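Friday, February 27, 2026

Back late again and the flat is freezing. I said I'd write down what I think of the new planner before Monday's call with Moreira, while I'm still cross enough to be truthful, so here goes.

They're calling it Suneo now. It had a duller name last April and I liked it better. The claim is that it works out a whole two-arm job from one typed sentence, decides which arm does what, and replans when the world doesn't agree with it. Ferenc Jakab believes all of this. He has a slide with 676 trials on it, and when I asked how many were in simulation he went off to make tea.

What bothers me is the handle. The wrist view is the only place where the software can see a handle properly, and by the time a finger is next to it there's hardly anything left to look at but brown mat and shadow. I spent the morning going through the perception logs and the pose estimate wanders all over the place at exactly that point.

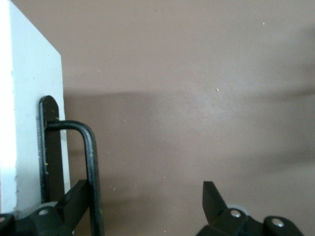 So the planner is handed a number with a very small error bar on it and trusts it completely. I would sooner it was handed a vague number and knew it was vague. I said so at lunch. Ferenc says the filter takes care of it. The filter has a time constant of 28 frames, which somebody at Andaldale picked for a different job, and I can't find a note anywhere saying why.

After lunch we went on to the drawer task. I'll be fair, the collision checking is better than the old one. It used to treat each arm as a fat sausage and refuse to let them anywhere near each other, and now it lets them share the space over the cabinet. 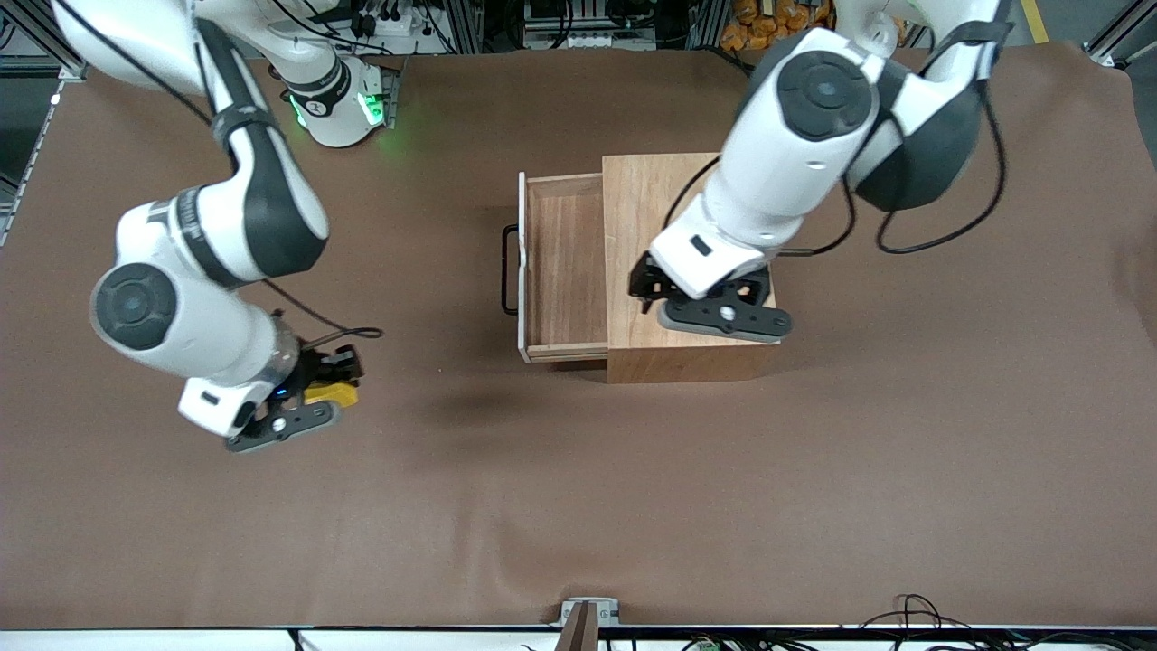

Drawer out, one arm over the cabinet and the other off to the side.

Whether it understands a drawer is another matter. I read through the task file and "open" is a threshold on gripper travel, nothing more. If the fingers slipped off and carried on through thin air, the log would still say open. I've put in a ticket, number 357, and I expect it to be closed by somebody who hasn't read it.

I also had another go at the Odier viewer, which is meant to line up the camera streams with the planner's decisions. The streams drift apart the longer you leave it running. You end up looking at one moment and reading the reasoning for another - not much use if you're trying to work out who to blame.

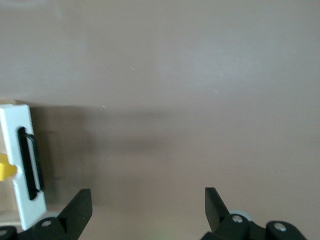
Would I let it run overnight without anyone there?
Not until "open" is checked against a camera and the pose estimate admits when it's guessing.

Ferenc thinks I'm being an old misery. Perhaps. He wants to change the filter on Monday before the call and I want to change nothing until we've got a clean set of logs to compare with. We left it there. Must remember to take the spare charger in, and ring Mum.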